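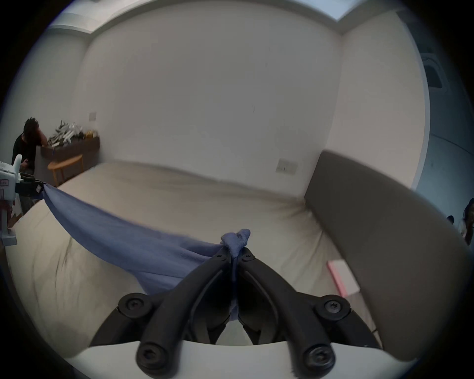 Washing a fitted sheet in with towels is what ruins it, according to one reader who wrote in after the last page on laundry. The towels get wrapped up inside, the corners stay soapy, and the whole load comes out of the dryer in a damp ball. The same reader asked for a start-to-finish routine for washing bedding at home, so this page covers that.

## Before you start

Check the care label. Most cotton and cotton blend sheets can take a warm wash. Linen and bamboo do better in cool water. If the label is gone, treat the sheet as delicate the first time.

You will need:

- a mild liquid detergent
- white vinegar (optional)
- a stain remover or a bar of plain laundry soap
- enough line or dryer space for the whole set

## Step 1: Treat stains dry

Look over the pillow end first. Face cream, sweat and hair products leave yellow patches that hot water can set. Rub in the soap, leave it for 20 minutes, and don't rinse before the wash.

Blood needs cold water and nothing else to begin with. Soak it, change the water when it turns pink, and repeat.

## Step 2: Load the machine loosely

Put the sheets in one at a time. On a top loader, drop each one in around the drum without winding it around the center post. One queen set is a full load for most home machines. My old Kinsella will technically hold two, but the second set never rinses properly. 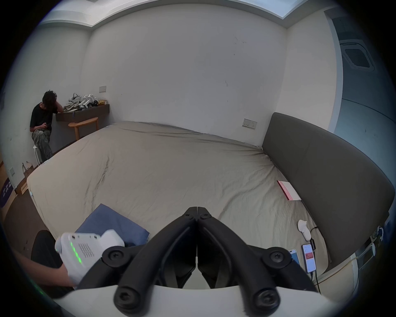 Keep colors apart for the first three washes, especially dark blues and reds. After that, mid-tones can usually go in together.

## Step 3: Wash

Use the normal cycle at 60 minutes or less. Set the spin at 900 for cotton and lower for linen – a fast spin presses in creases that are hard to get out later. Use half the detergent you would for clothes. Sheets are not usually very dirty, and leftover soap makes them stiff.

If they already feel stiff, add half a cup of vinegar to the rinse and skip the softener.

## Step 4: Dry

Stop the dryer halfway through and untangle everything. Shake out the corners of the fitted sheet, then restart on low. Take the set out while the seams are still very slightly damp.
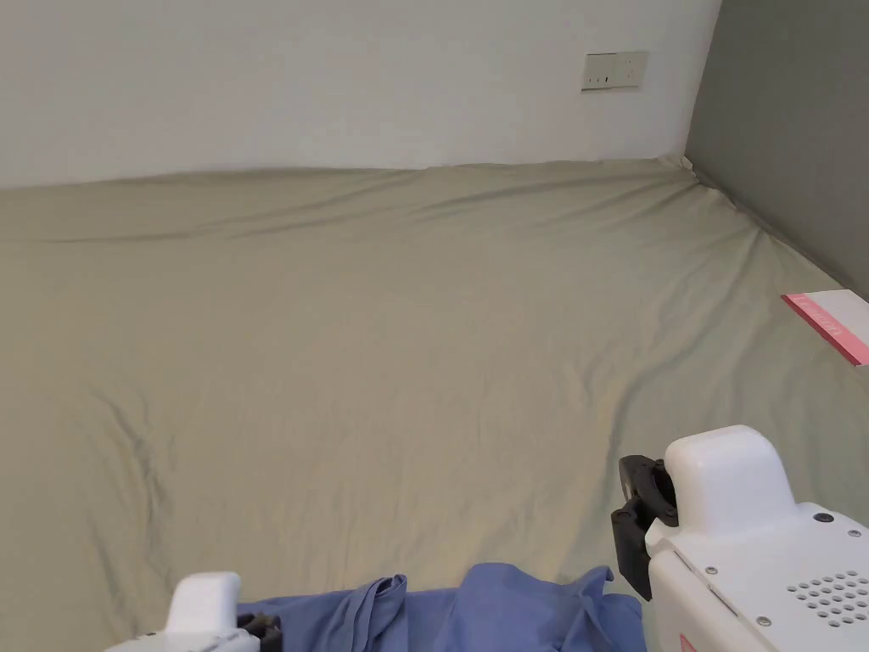

On a line, hang flat sheets folded over by a third and peg them at the hem. Hang fitted sheets by two corners so the elastic isn't stretched by the full weight.

## Step 5: Fold or put straight back

Putting the sheets straight back on saves folding. Otherwise, tuck the corners of the fitted sheet into each other, lay it down, and fold it into a rectangle. Store the set inside one of its own pillowcases.

## How often

Every week in summer, every two weeks the rest of the year. I do mine on Thursday.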